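3.2 Interval estimates for the success rate

Each of the 404 trials was scored as a success or a failure by the rule given in Section 2. The outcome is binary, so the quantity of interest is a single proportion, estimated separately for each of the 20 layouts and then for the pooled set.

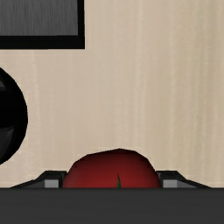
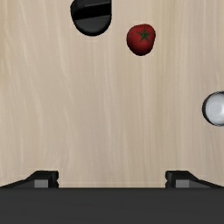

Figure 4. Two rendered overhead views of the wood-grain surface, with the gripper body at the lower edge.

The usual normal interval was computed first. It performs poorly when the proportion is near zero or one, and several layouts had fewer than 30 trials. For these the interval ran past one, so we report the Wilson interval throughout. Exact binomial intervals were also computed — they are wider in every layout and do not change the ranking.

Trials within a layout share a starting arrangement and cannot be treated as independent. Ignoring this makes the pooled standard error too small. We therefore used a cluster bootstrap, drawing whole layouts with replacement and keeping all trials in each drawn layout. The resampling was run in Zerkeck with a fixed seed. A second run in Sinura, using a different generator, gave the same limits to two decimal places.

The Trastcombe policy was compared with the Tô baseline on the 171 trials that both completed from the same start. Paired outcomes call for McNemar's test, which uses only the discordant pairs. There were 48 of these. We used the exact form of the test, with a two-sided level of 0.05.

No correction was made for multiple comparisons in the per-layout results, and those intervals should be read as descriptive. The pooled comparison was fixed before the trials were run. Layout weights were set equal in the main analysis; weights in proportion to trial count are used in Appendix B.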